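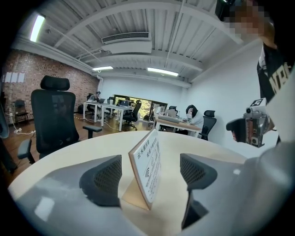 Maud Ellingworth
Field Support Technician, Zurkard handheld systems

Ticket: Recorder loses second gripper during visitor demonstration
Site: Bettencourt, upstairs office
Opened: 2023-11-03
Priority: High (open day)
Status: Resolved, one item carried over

Reported fault
Host is running the pick-and-place demonstration for the Jomidham visitors with 2 handheld Zurkard grippers, both feeding one Zanilow recorder. Gripper A records normally. Gripper B shows as connected, then its pose track goes grey in the Zanilow window and the take is marked incomplete. Host says it happens on most takes and that it did not happen during the October rehearsal.

Setup as found
Demonstration is at the round white table by the brick wall. Test object is the white sign card on its small wooden base. The fingers come in from either side of the card and frame it. Gripper B is held at chest height and pointed towards the table, fiducial marker on top. The desks further down the room are in use, so restarts of the office network were ruled out from the start.

Ceiling lights were on and daylight was coming in from the window at the back.

Log

Entry. Checked firmware on both units. Same version, matches the recorder. No change made.

Entry. Swapped batteries between A and B. Fault stayed with B. Swapped back.

Entry. Cleaned the camera opening and the marker on B with a dry cloth. Ran a take. Track went grey again, slightly later than before. Inconclusive.

Entry. Suspected glare. The curved housing picks up the ceiling lights and the exposure on B was set to automatic. Fixed the exposure manually and ran the same movement. Track still went grey. Left exposure on manual, as the image was steadier and the host preferred it for the visitors' screen.

Entry. Looked at the Zanilow session log. B is not dropping its connection. The recorder stops accepting its pose packets because the timestamps fall outside the permitted window. So this is a clock fault and the grey track is a symptom. The on-screen message says "tracking lost", which sent me the wrong way. Have raised that wording separately.

Entry. Compared clocks. A was in step with the recorder. B started in step and drifted until it was out of tolerance 90 seconds into the session. Takes shorter than that had recorded properly, which fits the October rehearsal, where the host kept each one brief. Today the visitors are asking questions mid-take and sessions are running long.

Entry. Opened the sync settings on B. Time source was set to "internal". A was set to "recorder". Host confirms B came back from a factory reset after the rehearsal and the settings were re-entered by hand. Changed B to "recorder" and power-cycled it.

Entry. Ran a long take with both units on the sign card, with the approach repeated and a deliberate pause in the middle. Both tracks stayed green to the end. Take saved as complete.

Entry. Repeated with the visitors present. The person holding B moved round the table and turned the marker well away from where we had been holding it. Short gap in the track on the turn, recovered without help. That is expected behaviour and was explained to the visitors.

Entry. Host asked whether the morning's incomplete takes can be recovered. The raw video is intact. Pose data for B after the cut-off was never written, so those parts cannot be rebuilt. Advised keeping the early sections and discarding the rest.

Cause
Time source on gripper B left at the factory default after a reset.

Fix
Time source set to "recorder" on B. Settings on A and B now saved as a site profile, so a reset unit can be restored from file.

Carried over
Exposure on B is still manual – fine for this room with the lights on, but it will need setting again if the table is moved nearer the window. Host to decide after the visit. Ticket to stay linked to the wording request on the Zanilow side until that has a reply.

Note for whoever takes the next visit at this site: check the time source on both units before the first group comes in. It is under Device, then Sync, and is not shown on the status page.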